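Filed under: Kitchen Basics, Pickles & Ferments
12 comments | 300 shares

Quick Pickled Carrots and Daikon

I make a jar of this nearly every Friday, and I still get excited when I open it! Sweet, sharp, crunchy — it wakes up a sandwich like nothing else, and it's great piled on rice or eaten straight out of the jar with the fridge door open.

You need 200 grams of carrot and 300 grams of daikon, peeled. Cut both into matchsticks as thick as a chopstick tip. Thinner ones go floppy by the next day, and thicker ones stay bland in the middle for ages. A mandoline is fine, but I like the knife for this (put the radio on and take your time).

Toss the sticks in a bowl with 2 teaspoons of salt and a spoonful of sugar. Leave them until a daikon stick bends all the way over without snapping, usually up to half an hour. Rinse well, then squeeze them by the handful. Really squeeze! Watery vegetables make a watery pickle.
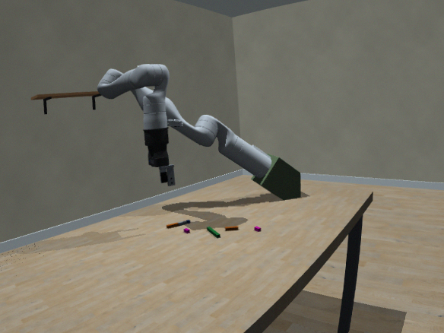

Huệ Trương wrote in to say she skips the rinse completely, uses half the salt, and finds the carrots come out sweeter that way. I tried it with my last batch and loved it, so go that route if you're sensitive to salt.

For the brine, stir a cup of warm water with half a cup of sugar until it's clear, then add a cup of plain white vinegar. Rice vinegar is softer and lovely too. Let it cool, pack the vegetables into a clean jar, and pour the brine over until everything is covered.

Wait an hour if you're desperate — overnight is so much better. Keep it in the fridge and use a clean fork every time. Daikon does get a bit funky smelling by day three, so open the lid for a minute before you serve it.

Tagged: daikon, carrots, no-cook sides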